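Unit 3: Reading a vendor's offer
Course notes, Automation Purchasing for Small Shops
Instructor: Yolandi Ngubane

Bring your marked-up copy of the Nendness quote to class. We will spend most of the session on page 2, where the word "turnkey" is used without being defined.

Background. Nendness sells a two-arm bench cell for light handling work: folding, opening, turning over, passing a part from one side to the other. The buyer in our case is Diltbridge, a packaging shop that wants its flat pieces folded before they go to the gluing station. The brochure says the cell "handles any sheet material from day one." Underline "any" and underline "day one." Then look for the paragraph that backs them up. I have read the thing three times and I can't find it.

What you are paying for. The base price covers the arms, the rail, the table and one set of gripper pads. Training the cell on your own part is a separate line, and so is every part after the first. Support runs for 15 months and then goes to an hourly rate that the quote leaves blank. 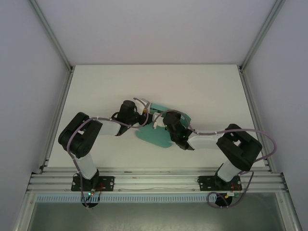

Two arms are harder to justify than one, and the quote ought to say why you need the second. Vendors like to answer with a demo. A demo tells you the task can be done by their people, on their table, with a part they picked. Ask for the misses as well as the hits. Ask who resets the part after a miss, and whether that person's time is in the cycle figure. In the Nendness offer it isn't, going by the footnote in small type.

Siyabonga Ngubane ran purchasing at Oosthuizen when they looked at a similar cell from Lillier in June. His notes are in your reader. He asked for a full shift with nobody from the vendor in the room, and Lillier offered two hours with an engineer present. He kept asking. I'd like you to notice how long that exchange of letters goes on before anyone mentions grip.

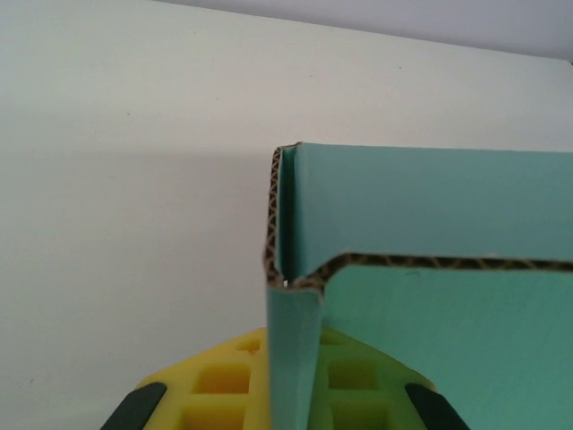
Corrugated cardboard is a fair test for any gripper. It has stiffness in one direction and much less in the other, it creases where you didn't ask it to, and a pad that holds well can also crush the flutes. The quote calls the pads "wear-resistant" – no hours, no cycles, no price for a new set. Treat that as a blank to be filled in before signing.

For next time:
Write one page, addressed to Diltbridge, on whether to go ahead. You may say yes, but then show me the sentence in the quote that convinced you.
List every claim in the brochure that has no number attached.
Draft the acceptance test you would want in the contract. State the part, the length of the run and what counts as a miss.

Late pages lose a grade. Pages that quote the brochure back at me as evidence lose two.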